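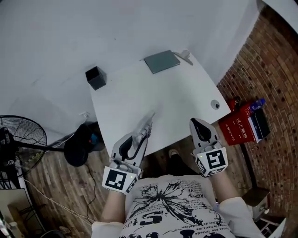

Room check: back room, ground floor, Ejigu House, Unley
Date: 2023-11-28
Checked by: Ayana Workneh
Next check: December, before the holiday closure

Mark each line OK, Action or Not checked. Write a comment wherever the answer is Action.

Table

Top clean and free of sticky marks: OK
Wiped with the ordinary spray. Please keep the scouring pads off the white surface, they dull it.

Table steady when leaned on: Action
Slight rock at one corner. I tightened the bolts underneath and it is better, but one foot needs a new pad. Galtix part, pack of 2, ordered.

Edges and corners free of chips or splinters: OK
Ran a cloth all the way round and it didn't catch.

Clear space to stand and work along the edge: OK
The table can stay at an angle to the walls if that suits the work. Leave enough room to pull a chair out and walk behind it.

Floor

Boards level, no raised nails: Action
One nail head standing up near the door. Knocked down today. Look at it again in December in case it lifts.

Gaps between boards swept out: OK
Use the soft brush head. The hard one leaves lines in the finish.

No loose rugs or trailing leads: Action
No rugs, but a thin black cable and a thin white one run across the boards. To be tidied.

Floor wax in stock: Action
Half a tin left. Rirkedville Hardware has it, ask for the clear one.

Walls

White wall clean, paint sound: OK
Scuffs at chair height came off with a damp cloth. No need to repaint this year.

Brick wall, loose mortar or dust: Action
A little red dust on the boards along the foot of the wall. Swept up and the joints brushed. If it is back by the next check, get someone in to look at the pointing.

Fixings in the brick: OK
Nothing new to be drilled without asking me first.

Electrics and heating

Sockets and switch plates secure: OK

Heater label readable and matches the list: OK
Label says 3,000 W. It goes straight into the wall socket and never into an extension lead.

Smoke alarm tested: OK
Tested with the button. Battery changed at the last check.

Lights: Action
One lamp flickers for a minute when first switched on. Replacement is in the hall cupboard, tall steps needed.

Ways out

Door opens fully and closes by itself: OK

Route to the front door clear: Action
Two boxes of leaflets in the passage. Moved to the store. This was on the last sheet as well.

Room limit notice on display: OK
Notice reads 40 seated. The old one saying 66 was for the hall and has been taken down.

First aid box: Not checked
Key was out. Will do it with the kitchen.

Keep this sheet in the blue folder with the earlier ones.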